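Chapter 4
Clay and the Long Apprenticeship

Every pottery tradition has a story about how it began, and the story usually involves somebody's grandfather. In Setdale it involves two. The Lambrakis family maintained that the valley's slipware came north with a ship's cook who could throw a jug. The Phillips family maintained that it had been there all along, and that the cook had merely been allowed to watch. Both accounts were told to visitors in August, when visitors came, and both tended to end near the shelf with the price tickets.

This chapter is concerned with how a craft gets from one pair of hands to the next. It is a less romantic business than the brochures suggest. Bleddyn Phillips, who left the fullest record of a Setdale training, spent his first winter wedging clay in a shed with no door. He was not shown the wheel until spring. When he was, his teacher cut 39 pots in half with a wire, one after another, looked at the walls and went off to have his tea. Phillips kept the halves. They are duller than you would hope, and more useful to a historian than almost any finished piece from the valley.

Written recipes are a poor guide to this kind of knowledge. The Lambrakis glaze book runs to 88 pages and leaves out the one thing a reader would want, which is how thick the glaze should be. "Like cream," it says, in four places - and in a fifth, "not like cream". Apprentices learned the answer by dipping a finger in the bucket and being shouted at. Students who try the recipes today are advised to make test tiles, and plenty of them.

The neighbouring town of Prililgate went about things differently. Its workshops took boys on for wages, kept them at one task, and could fill an order for 300 bowls without anybody mentioning a grandfather. Collectors have tended to look down on Prililgate ware. They have also, quite often, bought it under the impression that it came from Setdale.

We begin with the clay itself, where it was dug and who was made to carry it, before turning to the wheel and the kiln. The question of signatures, and of who was entitled to one, is left to Chapter 5.
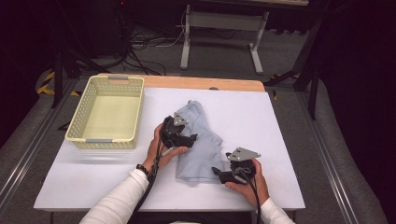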